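Night shift, Unit 5
May 2019
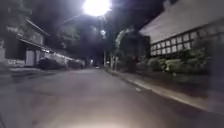 Gebhard Auer
Field technician, Nulosell night delivery carts, Barneck

Saturday. Got to the depot late and pulled Unit 5 in for its drive belt. The old one had 1209 hours on it and the teeth were rounded on the inside edge. Fitted the new one, set the tension, ran the wheels on the stand. Left side still ticked. Took the hub cover off again and found a loose set screw. Thread lock and done.

Battery is at 132 cycles, so it can stay in until September. Wiped the contacts anyway.

After that, the test street. It has the big street lamp with the curb on the right and the house on the left, and the cart has to hold its line past the glare. Set the curb offset a little wider than last time. First run it slowed down at the lamp. Dropped the exposure limit one step and sent it again, nearly 500 meters, no stops.

Ruangrit wants the old belt for a look, so it's bagged on the bench. Need to order two more. Front bumper switch on the Enier cart is next.

Contact | © 2019 Gebhard Auer | Back to top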